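May 18, 2023

Pasichnyk Press to Publish Study of Church Choirs and the Hymns They Kept

Pasichnyk Press will release "Second Verse Standing," a history of volunteer church choirs in small American congregations, by Birsen Kaplan. The book draws on 196 choir record books and covers the years when many churches moved from printed hymnals to projected lyrics.
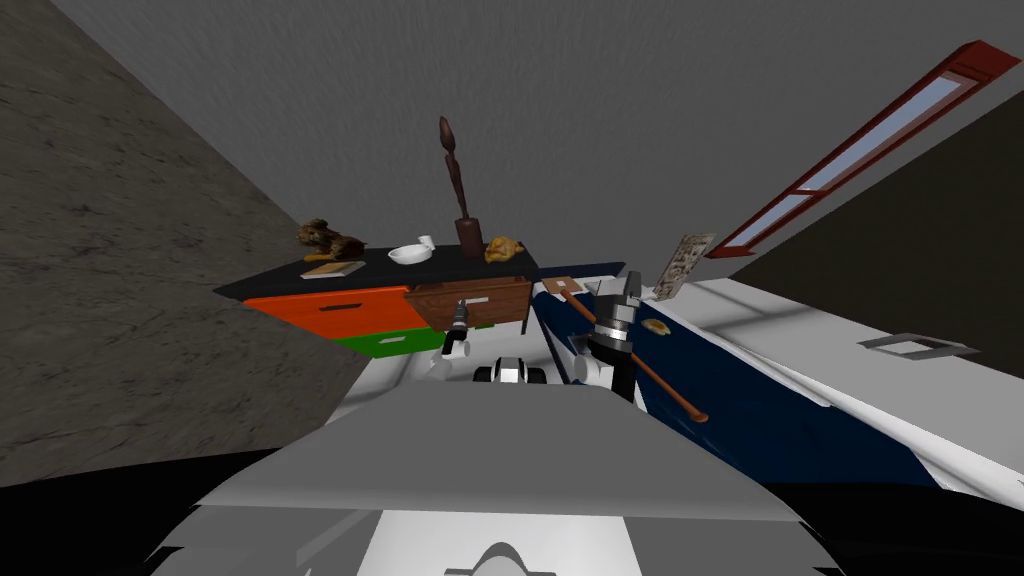

Is the book meant for scholars or for church members?
It was written for both, with the notes placed at the back and the chapters kept short.

Kaplan began the work in February with a chapter on Hamham Chapel, where the choir sang from the same hymnal for 50 years – and repaired the bindings by hand.
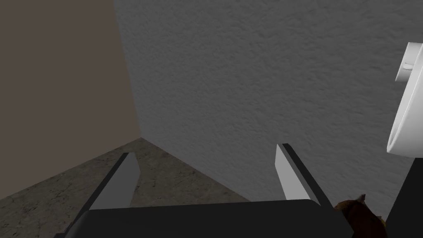
She then turned to larger congregations, where paid directors often chose the music and the singers had less say.

"The record books show what people sang on ordinary mornings," Kaplan said. "I wanted to start there." 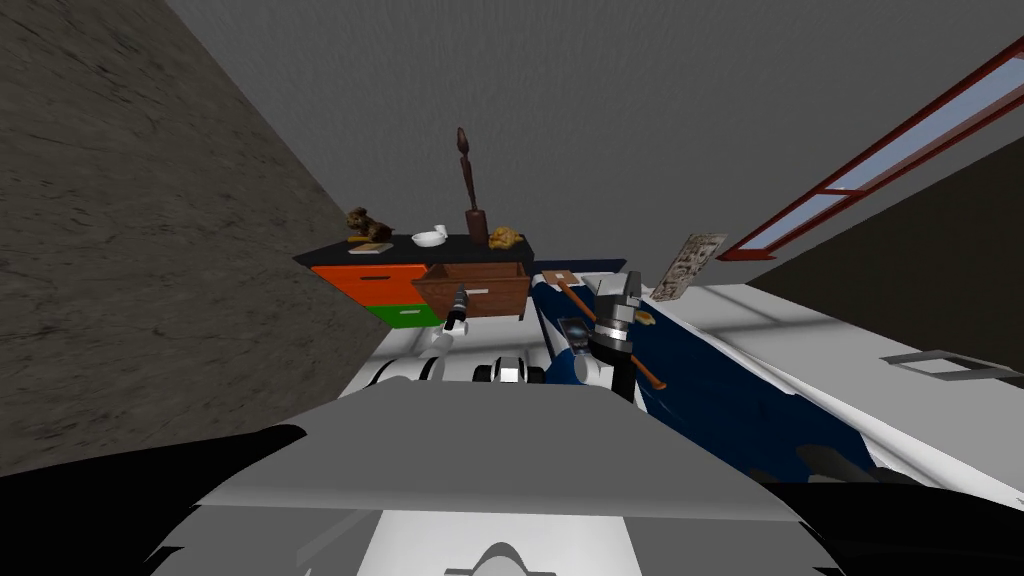
Source: Zirelden

The book runs 300 pages and includes an index of hymn titles. A study guide with 40 discussion questions will be sold separately for adult Sunday school classes.

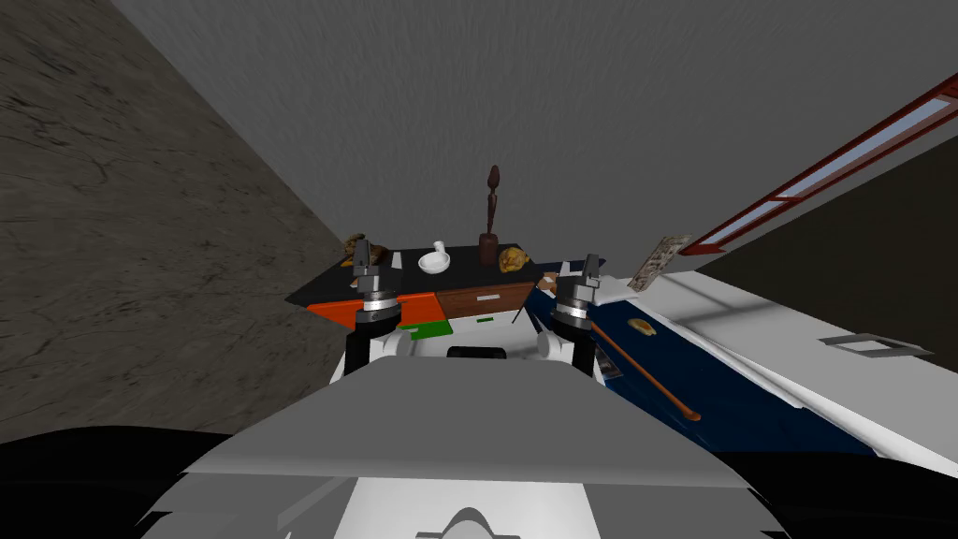 Two grippers and a low kitchen island with a black countertop.

Review copies are available on request from Traltuvico, which handles publicity for Pasichnyk Press.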